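Print this page | E-mail this page

Speaker notes: Teaching people about CBD when they're already hurting
Marthinus Ngcobo, Citley session

Okay, hi everybody, thanks for coming back in after the coffee (I know it was good coffee). Wait for the door to close.

I'm Marthinus, I run the patient classes at Kekana, and I've got one thing I want you to take home today: slow down! Most of the folks who walk into my class have read plenty already. They've got a bag of printouts and a cousin with opinions. What they haven't had is somebody sitting with them while they read a label.

So that's lesson one, the label. Pass the sample sheets around now. Ask the room: where's the amount per serving, and where's the amount per bottle? Give them a full minute. People mix those two up all the time, and I did too when I started.

Numbers slide. We've had 1,949 people sign up since we opened the classes, and last October we ran one with 117 in the room, which was way too many, please don't do that. I couldn't hear the questions at the back and I lost half an hour to the microphone.

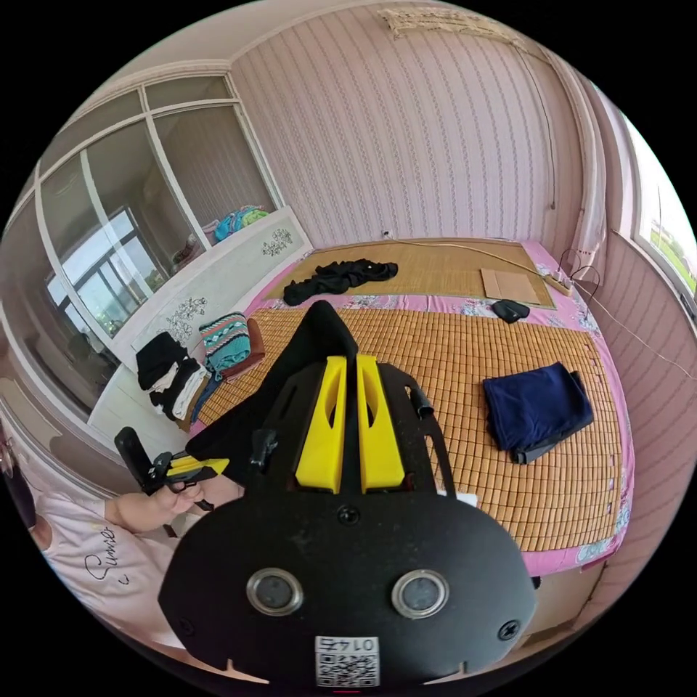

Yellow fingers, black housing.

Next bit is the Nalar workbook. Hold it up. We printed 2,000 and the first version was set in tiny gray type, for people with migraines! A lady in the front row handed hers right back to me. The new one is big and plain, with room to write down what you took, when, and how you slept.

Then the doctor talk. I always say it twice: bring your list of medicines to your doctor or pharmacist before you try anything. CBD can mix badly with some of them, blood thinners for one. If somebody asks me for a dose from the stage, I send them to their pharmacist, every time.

If there's time, tell the Sanulis story (the 3 phone calls). If not, skip to questions.

Sign-up sheet is by the door. Leave the sample sheets on your chairs, please, I need them for the four o'clock group.

Last updated: October
Shares: 3 | Comments: 0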